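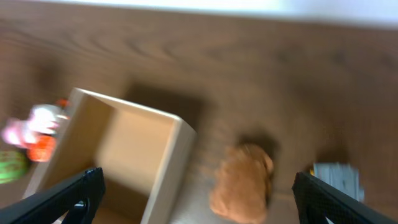
Dagmar wrote to me after our first meeting to ask why a course on television should spend three whole weeks on ratings, when everyone she knows watches everything on a phone. A fair thing to ask, and I've been chewing on it ever since! My short answer is that ratings decide what gets made, and so they shape even the shows you watch in bed at midnight.

Let's go back over how a viewer panel works. A company picks households, asks them to log what they watch, and lets that small group stand in for the whole country. In our practice set, the Trumstead panel, there are 1117 households, and 578 of them had the drama "Isulness" on for its opening episode. That is a little over half – a huge hit by any measure.

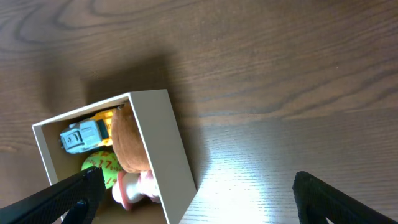
But were they watching, Vilém wanted to know, or was the set just on while somebody cooked dinner? Panels have always struggled with this. A household counts as tuned in whether the family is glued to the couch or out in the yard, and that's why some companies now count online chatter too (posts, searches, clips passed between friends). Chatter has troubles of its own, of course. A show people love to complain about

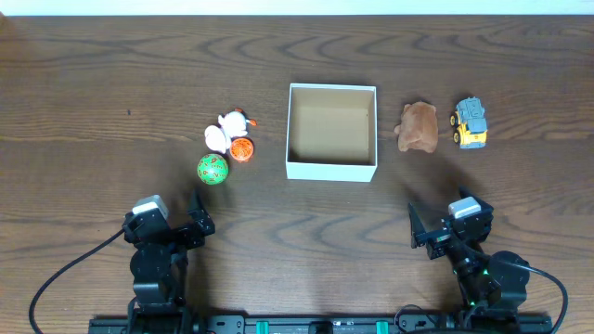
can climb a buzz chart very quickly, and a quiet, well-liked family drama may hardly show up at all. Please keep that in mind when you read the Krajčí chapter, and do take your time with it, especially the long part on daytime serials, which I'm terribly fond of. 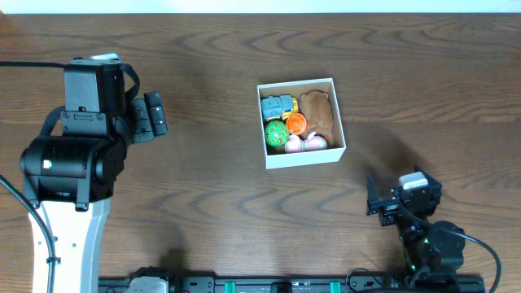

Toys in an open box on a wooden table

For next time, choose one drama and write a page on how you would measure its audience. Bring 5 copies so we can trade.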